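SECTION 11: SETTING UP THE SORTING BINS BESIDE THE BENCH

Applies to the Wollia open-front bins (light grey) and the Barua slotted basket. If you bought the Parnau lidded boxes instead, skip to the next section, where most of this is done differently.

Before you start, a word about what bins will do for you. The Wollia leaflet promises a "calmer working day". We have fitted these at the Brellcombe workshop and at two other sites, and the days were much as they had been. What bins do is give small parts a place to go other than the table. That is worth twenty minutes of your time. It may not be worth the full starter pack, so read step 2 before you order.

What you need
Two open-front bins
One slotted basket
A damp cloth and a dry one
Masking tape and a pen
The parts you want to sort

Setting up

1. Clear the tabletop completely. Moving things to the other end does not count as clearing. Wipe it down and let it dry.

2. Sort your parts into heaps on the floor or on a tray before you touch a bin. If you end up with two heaps, you need two bins. The starter pack assumes far more heaps than most people have, and the spare bins fill with rubbish by July.

3. Wash the bins in warm soapy water. New ones often have a slippery film inside which picks up dust. Dry them properly, corners included.

4. Stand the bins side by side just outside the edge of the table, with the scooped openings facing the way you reach. Try it with your hand before going further. If your wrist catches on the rim, turn the bin a little or lower it.

5. Put the basket against the outer side of the bins. Use it for things that are passing through, such as offcuts, returns and anything you can't name. The slots let grit fall out, so lay a sheet of paper underneath if you care about the floor.

CAUTION: Do not put screws, pins or anything thin in the slotted basket. The maker's picture shows it full of screws. Ours dropped them.

6. Label with masking tape for the first fortnight. The printed labels (part 484, sold separately) look smarter, but they leave a mark when peeled off and you will want to change your mind at least once.

7. Load each bin to just below the lowest point of the scoop. The stated limit is 2,180 grams per bin. We have no quarrel with that figure for the plastic, but a bin that full is a nuisance to lift, and parts roll out over the front.

Checking the layout

8. Stand back and look along the edge of the table. The bins should sit close to the rail, with the whole working surface left free.
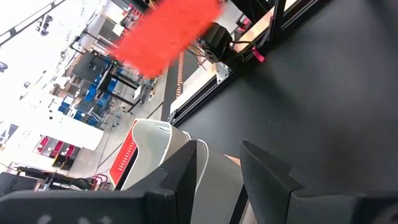
3 min read

A red basket beside pale grey bins is easy to pick out at a glance, and we would choose contrasting colours again. Whether colour "trains the eye", as the leaflet has it, we can't say. A black tabletop does help in one way – small pale specks show up on it, so you can see when it wants wiping.

9. Work as normal for a few days, then look at what is lying on the table. Whatever keeps turning up there needs a bin, or needs throwing out.

Note: The clip-on divider (part 601) fits the older Wollia bins only. On the current ones it slips down and jams. We have stopped recommending it.

Cleaning

Empty the bins once a month and wipe the insides with a damp cloth. Avoid scouring pads, as scratches hold dirt. The basket can go under the tap.

If a rim cracks, replace the bin. Glue held for a week when we tried it – a second go with stronger glue did no better.

Last revised 2019-10-31

Contact Brellcombe | Copyright Brellcombe, all rights reserved | Back to top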